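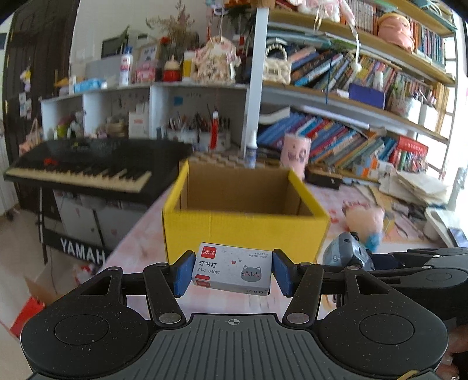

Siv Kristiansen wrote to me that small things should never get a big box, they only sink to the bottom and you buy them again. I have thought about her letter for a long time, and I agree with half of it.

A big open box is not a bad thing on a table. It is bad when it becomes the place where things live. In our flat in Skitorthorpe I use one yellow cardboard box as a stop on the way. Everything that is lying about on the table goes in, and in the evening it must go out again to its right place. I give it 20 minutes, after supper, with the radio on.

How I do it

Begin with the smallest things. Staples, erasers, clips, the cap of some pen. If you begin with books you feel very quick, but the small pieces stay behind and they are the ones that make a table look untidy.

Keep staples in their own little box and check the size on it before you put it away. Mine say 24/6, and my old stapler from my aunt wants another size, so I have written the size on a piece of tape under the stapler. Now I don't stand in the shop and guess.

Bottles stay out of the cardboard. One weak cap and the bottom goes soft – this I learned with glue, in October, and the colour of the shelf was never the same after.

Papers need a flat place. I put them in a tray and look through them when the tray is full.

Toys are the last. Small cars can go in with the other things during the day, but turn them over before they go back to the toy shelf. Hair and threads like to sit around the wheels, and you can pull them out with tweezers.

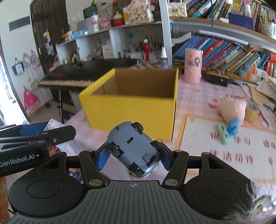 Toy car, wheels side, at the yellow box.

If you have a cloth on the table, lift the box when you move it. A box that is pushed takes the cloth with it, and then the cups. Once a month I tip the box over the sink and knock on the bottom for the crumbs. When the corners open I don't repair them any more, I take a new box.

Comments

Marit Nyberg: We do the same but in the morning, before school. 20 minutes is too long for my kids!

Ayten Akgül: What do you do with the things that have no right place? I have a whole drawer of them.

Tuva Hägglund: Ayten, I give them 2 months in the drawer and then I ask my neighbours.

Related tips
Getting glue off a painted shelf
Which tape holds on cardboard
Washing a checked tablecloth so the colours stay
Labels for jars and drawers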